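Popular Music and the Press
Handout 6: What a record review is for
Tutor: Valentin Bühler

Please read the two Skiltetti album reviews before the seminar. They cover the same record and you would hardly know it. One gives it top marks for "textures". The other calls it background music for people who own too many lamps. Neither says what key anything is in, how fast it goes, or who is singing on the fourth track.

Be wary of genre words. "Downtempo", "dream pop" and "post-club" get used as though they were measurements. Taras Antoniuk went through 285 short reviews from one magazine and found "lush" in a good many of them, applied to a solo harp record and to the noise duo Balogun. I doubt the word was doing any work in either case.
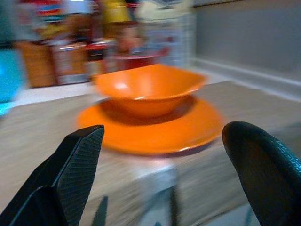
Comparison is the next problem. A reviewer says Nalivura "sounds like early Cendero" and moves on, and the reader who has never heard Cendero has learned nothing. Likeness has to be spelled out: same drum machine, same habit of dropping the bass before a chorus. An orange bowl on an orange plate match in colour, and we can say so in one line. Two records seldom match that plainly, so I want to see the shared feature named, with a timing.

Adjectives are cheap. Try crossing them all out of your draft and see what is left. If it's the band's name and the release month, start again.

Task: review one side of any album in 600 words. No press release quotes. A further 200 words on what you left out, and why. Marks come off for "sonic journey", which I still get every year.

Reading: Antoniuk, chapter 2. I don't agree with his ending, and we'll argue about it.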